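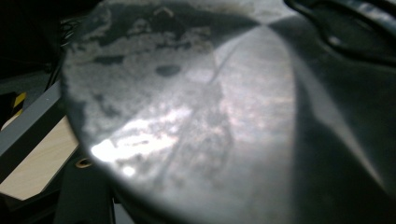
2024-09-28

Long one today, and my wrists feel like I've been wringing out towels for hours. I'm writing this in bed with the laptop on my knees because if I leave it till tomorrow I'll forget half of it, and Hoi-yan says the whole point of keeping a project diary is that you catch the boring stuff before it evaporates. So, boring stuff it is!

We got into the lab at Skuladwood a bit late because I had the wrong key (again, the one for the bike shed) and Elango had to come down and let us in. The curtains were already drawn and somebody's class had left cables all over the floor at the back, but the table was where we'd left it and the tray was where we'd left it, so I took that as a good sign.

The job for the day was the jar task. For Starnmont we have to show the arm doing a kitchen chore from start to finish, and we settled weeks ago on the tray one: take a jar off the table, put it in the tray, put another one in next to it, take them out again. It sounds like nothing. My mother laughed when I told her. But the arm learns it from us doing it with the hand grippers, over and over, and that means we have to be good at it first, and we are not good at it. I am especially not good at it. I've been squeezing things with my own fingers my whole life and I had no idea how much I was relying on being able to feel them.

Venkatesh went first, since he's the steadiest. He has this way of coming in low and slow and then just closing, like he's picking up a sleeping cat. I tried to copy him and I came in low and slow and shoved the jar halfway across the table. Second try I got it, third try I got it, fourth try I set it down so hard that Shobha jumped. After that I found a rhythm. We'd said 20 good runs each before lunch, and I got 11. Harish got 12 and was insufferable about the one.

The thing that kept wrecking my runs was getting too close too soon. If you come in at an angle the camera on the gripper is looking at nothing but gray blur and shine, and you go through the playback afterwards and there's a whole stretch where you can't tell what you were even reaching for. Elango wants us to throw those runs out. Shobha thinks we should keep a few, because the arm is going to end up too close sometimes as well and it ought to have seen what that looks like. They went back and forth on it for ages – very politely, which is somehow worse – and then we ate sandwiches and it was left hanging. I'm on Shobha's side, I think, but I'm also the person who makes most of the bad runs, so I kept quiet.

After lunch we switched to the glass jars. I'd been looking forward to these because they look like real kitchen things, and in the spring everything we did was with foam blocks. The first arm video we ever made, back in March, was a blue foam block going into a shoebox, and we watched it about a hundred times like proud parents.

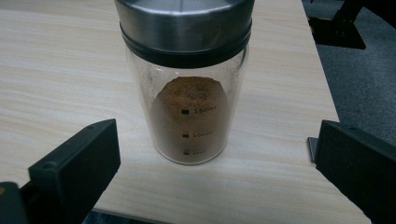

Filled jars behave so differently from empty ones! I knew that in my head, but my hands hadn't been told. The empty one wants to skate away from you, and you learn to be gentle, and then you go to the full one with that same gentle hand and it doesn't come up off the table at all. Venkatesh says to think of it as two separate tasks that happen to look alike. What helped me more was just doing a few with my eyes on the base of the jar instead of the lid. I don't know why that works. I wrote it on the whiteboard under "tips" and Harish wrote "look at the jar" next to it with an arrow, very funny.

We also had a whole conversation about fill levels. Right now we've been filling by eye, with a spoon, and I'm the spoon person. Shobha asked what level I was filling to and I said "about there" and pointed, and she gave me the look. She's right, it should be in the notes. If someone wants to do this again next term they can't fill to "about there". The jars have milliliter marks printed on the front, so there's no excuse really. From next time I read the mark, I write it on the sheet, and anything heaped gets leveled off with a card. And before each set we turn the marks toward us, so the jar starts out the same way around every time.

Oh, and the sheet! I made a new sheet. The old one had a column for "feeling", which Elango put in as a joke and which I'd been filling in seriously for weeks. The new one has run, who, which hand, which jar, fill, keep or toss, and a wide box for notes. I left the feeling column off and then Venkatesh asked where it went, so now it's back, at the far right, very narrow.

The last part of the afternoon was both hands, and that was the part I'd been dreading. One gripper in each hand, cables running down both arms, and you have to park one hand while the other works. Parking is harder than it sounds. Your spare hand wants to help. It drifts. On my first go my left gripper had wandered right over the table by the time I was done with the right one, and I hadn't noticed it moving. Hoi-yan's advice was to choose a spot on the wood and point at it the whole time and think about nothing else with that arm, and she's got years of piano behind her so of course that's easy for her.

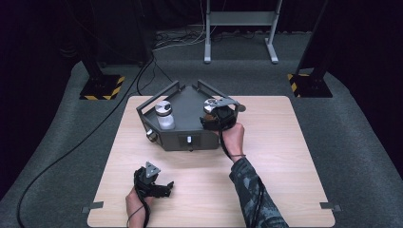
The tray is the bit I like best, funnily enough. The walls are high enough that you have to come down from above and commit, and you can't do the sideways shuffle I fall into on the open table. My tray runs were the cleanest I did all day. The handles do get in the way a little if you come across from the wrong side, and Harish caught one with his knuckles and said a word, and that run is on the recording forever now with the sound off, thank goodness.

We'd hoped to try the new runs on Flaka before packing up (that's the arm, it was named by last year's group and none of us knows why) but the copying took so long that we only got as far as checking the files opened. They opened. I'll take it! Elango is going to start the training tonight and leave it going, and we'll see what we've got at the next meeting. I'm trying not to expect too much. The last batch taught it to go to the jar beautifully and then hover over it like it had forgotten why it came into the room, and I felt very seen.

Things I need to do, while I remember. Email Bangera about the spare gripper pads, because we've asked twice and they keep sending the order form back blank. Tape the cable down where it crosses the carpet – I tripped on it and so did Shobha. Rename today's files, since Venkatesh and I both used V for our initial for an hour (me by accident, copying his line down). Bring the spoon back from my kitchen, or rather take the kitchen spoon home and buy one for the lab. Ask Hoi-yan if she'd do the voice for the Starnmont video, since mine goes up at the end of every sentence and it sounds like I'm asking the judges whether we built a robot.

I walked home with Harish and we argued the whole way about whether the arm should do the pale jar first or the brown one first. He wants the order fixed. I'd like it mixed up so it has to look. We got to my corner and stood there still going at it until his bus came, and then he texted me from the bus with another point, and I've just texted back now, so I suppose that's still going.

Wrists still sore. Hot water bottle, then sleep.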